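Home | Stories | Robots | Ask Us | Games

Rules for Robot Helpers
By Colton Friesen
5 Aug 2020
Print | E-mail

Before a robot can help you tidy up after lunch, it has to learn some manners, and so do the people teaching it!

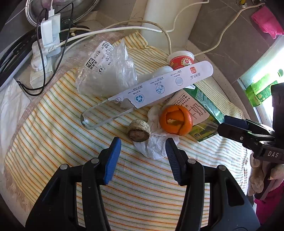 The first rule is to go gently. A gripper is a bit like a finger and thumb, and it should squeeze only as hard as it must – a crumpled tissue needs far less of a pinch than a milk carton does. The second rule is that people come first, so if your hand is in the way, the robot waits (yes, even if it is nearly finished).

Then there is sorting. Peel goes with the food scraps and cartons go with the recycling, though towns do like to have their own ideas, so a good robot learns the rules of the place where it works. And if it isn't sure? It should stop and ask a grown-up – just as you would.

Print | E-mail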